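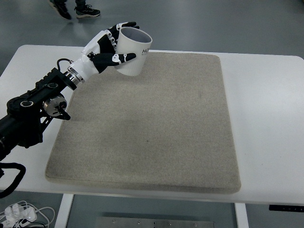
## 4. Desk top, pad and cups

Do this after section 3 (legs and crossbar). Desk must be standing on all its feet and the top screwed down. If it rocks, go back.

### 4.1 Before the pad goes on

1. Wipe the white top. Damp cloth, drop of washing-up liquid, nothing gritty. Scouring powder leaves dull patches and they don't come out.
2. Dry it properly. Felt laid on a damp top will hold the wet against the surface for days.
3. Run a hand over the whole area. Crumbs, staples, bits of packing foam – all off. Anything left under the felt works its way up as a lump.

**Note:** the thin black control strip lives under the front edge, towards the right. Don't wipe it with a dripping cloth. Wring it out first.

### 4.2 Laying the pad

1. Unroll the beige pad and leave it flat overnight if it came in the Rorkard tube. The ones from Zerouali come flat, skip this.
2. Rounded edge up. If the edge looks square from above you've got it upside down.
3. Set it in the middle, then nudge until there is white showing on all sides. It needn't be even. Most people like more room on the right for a notebook.
4. Keep the front of the pad back from the edge of the desk. Overhanging felt gets in the way of the buttons and wears through at the lip.
5. Press down from the centre outwards with flat hands. No glue, no tape.

**Caution:** do not pin or staple the pad. The top is not made for it and we won't replace one with holes in.

Corners lifting? Turn the pad over, put 2 heavy books on each corner, leave it, try again. Don't iron it. Someone at the Seto office ironed theirs and it went shiny.

### 4.3 Cups and drinks

1. Carry cups in upright, then set them down gently. Straight down, not slid. Sliding drags the fibres and you get bobbles.
2. Plain white cups are fine on the felt when cold and dry underneath. For anything hot use a coaster, or put the cup on the bare top.
3. Not near the front right. Spills there run straight onto the control strip.
4. Empty cups go back to the kitchen at the end of the day, please. Rings are much harder to shift the next morning.

**If you spill:**

- Blot with kitchen roll. Don't rub.
- Lift the pad off and dry the top underneath aswell.
- Dab the felt with cold water, blot again, dry flat. Not on a radiator.
- More than 16 hours drying is normal for a thick pad. Don't put it back damp.

If the control strip got wet, unplug at the wall before anything else. Leave it unplugged and ring Restico.

### 4.4 Day to day

Specks and fluff show up on this colour. Pick off by hand or use a lint roller, light pressure. A soft brush is OK, stiff one isnt.

Turn the pad end to end every so often so it wears evenly. We did ours in October and you could see the difference where the elbows go.

Spare pads: ask Hooman Nouri. Say which desk it's for – the older tops are narrower and the big pad hangs over.

Next: section 5, setting the height.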